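Open Day FAQ - Redemdale Home Robotics Lab

Last updated 3 September 2018. Will add to this as more emails come in. If your question isn't here, use the contact form at the bottom, it goes to both of us.

When is it and how long does it go on?

Doors at 10, last demo starts at 3:30. The building closes at 5 and we do have to be out. The demos repeat all day so no need to be there at the start. Mornings are busier, going by May.

Where do I go?

Redemdale, the long low building behind the main parking lot. Use the side entrance, not reception. There will be signs. If you end up at the loading dock you've gone too far, turn around.

Do I need a ticket?

Yes please. Free, but we need names for the door. We have 300 places for the whole day and 169 were gone when this page was last updated. Kids count as a place, babies in a sling don't. If you can't make it, cancel so someone else can have the slot.

What time should I pick?

Whatever suits you. The slot on your ticket is for the demo room only, which holds a small group at a time. The poster hall and the coffee are open to everybody all day.

What will I see?

Mostly household work. The room is set up like a small apartment and the robot does chores in it, slowly. Cloth is the main thing this year - picking it up, moving it, folding when we get that far. Cloth is hard. A mug is the same shape every time you reach for it and a shirt never is. 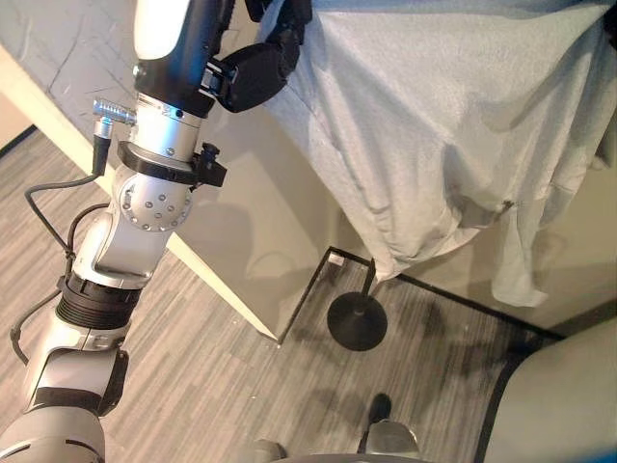

Gripper at the gray cloth, demo room.

A run takes as long as it takes. Some are over in a couple of minutes, some drag on and we call it. Josefien Vandenberghe talks you through each one and takes questions while it's going, so shout out.

Is it sped up? The videos I've seen online look much faster.

No. Live is live. Lots of videos in this field are played at several times normal speed, usually with a little note in the corner that says so. Expect something closer to watching a very careful person who has never met a blanket before.

Does it do it all by itself?

Depends which demo. The schedule on the door has a letter next to each one. A means autonomous, nobody driving. T means teleoperated, a person is moving the arms from the next room. We label every run and if we have to switch partway through, Josefien will say so out loud. In May we had a few people leave thinking a T run was an A run and that was our fault, the sign was too small. Bigger sign now.

What happens if it goes wrong?

Then it goes wrong and you get to see that. It will drop things. It will grab the cushion in place of the shirt. There's an operator by the stop button the entire time, and after a stop it needs roughly 4 minutes to get back to its start position. Good time for questions or the bathroom.

Is it safe to stand close?

Stay behind the line on the floor. The arms reach further than they look like they do. Please don't lean over, don't hand it anything, and don't step across to pick something up if it falls, one of us will get it. Small kids need to be held or have a hand held, no exeptions.

Can I touch the robot?

Not the one that's running. There's a switched-off arm on a bench in the poster hall which you can push around as much as you like. Malcolm Treloar is on that table most of the day and will let you open and close the gripper by hand.

Can my kid drive it?

Age 8 and up, yes, in the afternoon. Sign up at the desk when you get here. Turns are short and the list fills up fast. It's a simpler setup than the one in the demo room: two levers and a bin of beanbags. Adults may also sign up, and they do.

What's the sofa demo people keep asking about?

Laundry pickup. Clothes get left on the sofa and the job is to get them off it and into a basket with both hands, leaving the pillow where it is. Sounds like nothing. The trouble is finding a good place to grab. Leave one leg of a pair of pants dangling and the software has to work out that the dangly part and the heap are the same thing.

It's also pale clothes on a pale sofa for some of the runs. We do that on purpose, it's a tougher test for the cameras. Earlier this year we did 129 practice runs of it and we'll have the results on a poster, the bad ones included. Look for the Kella poster, third on the left. Kella is the name of the project. The planning part is called Dinard, so if you hear us say "Dinard's stuck" that's what we mean.

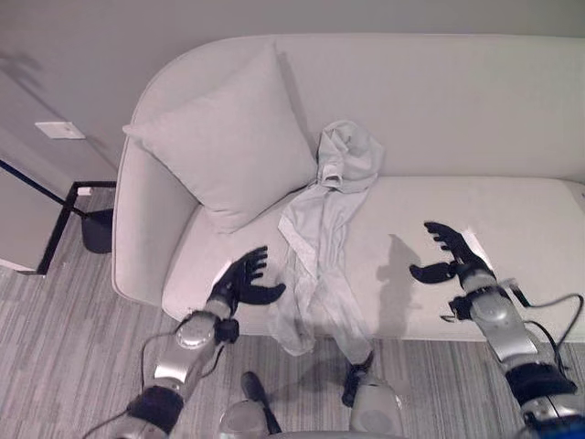 Can I bring my own laundry for it to try?

People ask this every time! One item per group, clean, nothing with hard buttons or sequins, nothing you'd be sad about. Put your name on it with the tape at the desk. We can't promise yours gets picked and we definately can't promise it comes back folded.

Can I take photos?

Yes, no flash. Flash messes with the cameras and then everybody waits while we reset. Video is fine too. Please don't film other people's kids. No tripods in the demo room, there isn't space.

Will there be food?

Coffee, tea, cookies. Segers is bringing the sandwich van, cards and cash, from 11:30 until they run out. Nothing to eat or drink in the demo room, that includes water bottles without a lid.

Is it accessible?

Step-free from the side entrance all the way through. Accessible bathroom next to the poster hall. Front row in the demo room is kept clear for wheelchairs, tell the person at the door and you go in first. There are chairs for anyone who can't stand for a whole run. The room does hum a bit and the arms make a whining noise when they move. Ear defenders at the desk if you want some. The first slot of the day is a quiet one with fewer people and no microphone - tick the box when you book.

Parking?

Main lot is free for the day. Fills up by late morning. Overflow is the grass across the road if it hasn't rained. Bike racks by the side entrance.

Can I bring a school group?

Up to 12 students with two adults, email first so we can hold a slot. Larger groups, ask us about a separate visit, we do a handful each year and they're easier for everyone.

Can I buy one?

No. It's a research machine and there's only the one. No price list either, sorry.

When will robots do my laundry for real?

Ask Malcolm, he loves this one. His answer changes. Mine is that I still do my own and I don't expect that to change soon.

Are you hiring? Do you take interns?

Sometimes, summer mostly. Come and talk to either of us in the poster hall, bring a page about yourself if you have one. Coding helps, so does being good at fixing things. Please not during a run.

I missed the May one, is this the same?

Some of it. The kitchen demo is out, the sofa is new, the bench arm is back by popular demand. Slides from the May talks are on the downloads page - the link was broken for a while, should work now. Tell us if it dosen't.

Still stuck?

Contact form below. We answer most days, slower in the week before.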